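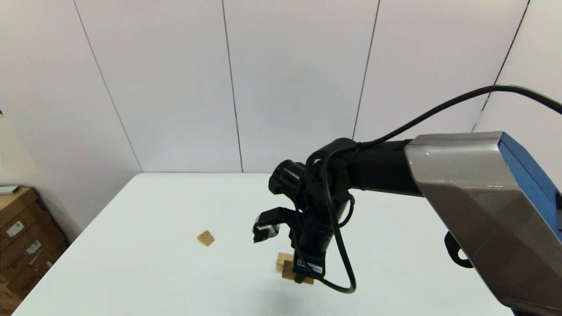

2024-09-10
Honum project, Room 6, entry on wooden block set

The block set for the Honum balance unit was taken out of storage this morning and reviewed before it is issued to the Boateng workshop. The set was listed in the old inventory as complete. The inventory gives 108 pieces and the storage box was labeled accordingly by Plutach when it was delivered. The piece count was not repeated today and remains on the list of open work.

Surfaces. The blocks were left untreated at the request of the workshop. Some end grain feels rough to the hand and should be sanded with fine paper before issue. Faces that are only slightly dull are to be left alone. No oil or wax is to be applied, as the earlier waxed set slid too easily and had to be withdrawn from the stacking exercises.

Edges. Sharp corners were found on several of the small squares. These have been put in the tray marked Grarkska and will be rounded by hand. Colleagues are asked not to return them to the box until the tray has been signed off.

Stacking. The small pieces were tried both flat and on end. The instruction sheet allows either position for the upper block but requires the lower block to lie flat. The wording on the sheet is unclear at this point ("place the second piece as preferred") and has caused questions in past sessions. Proposed new wording: "Lay the wider block flat. Stand the small block on end on top of it, to one side if desired." The drawing on the reverse should be changed to match.
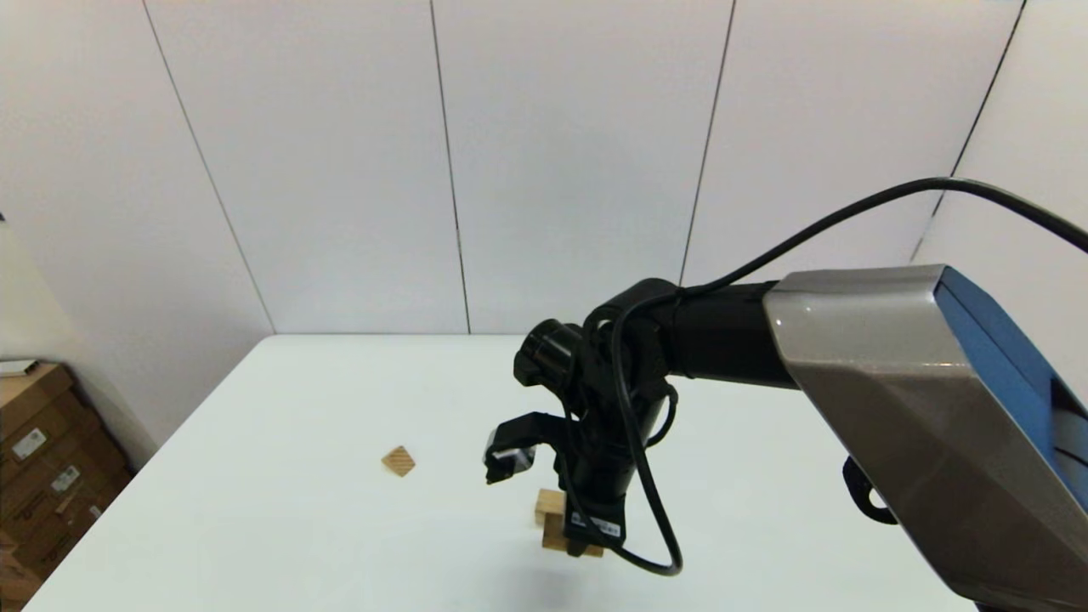
Wider block flat, small block on end toward the left side.

The off-center position is to be kept in the exercise. It gives participants something to discuss before a third piece is added, and the present sheet passes over it in one line.

Table. The white top shows pencil marks badly and the light wood well. Positions should be marked with removable tape in the future. Remains of old tape are to be cleaned off at the end of each session.

Open work:
Piece count against the inventory.
Sanding of end grain, fine paper only.
Rounding of corners, Grarkska tray.
Revised instruction sheet and drawing to Boateng for approval.
New label for the storage box. The present one is coming off at one corner.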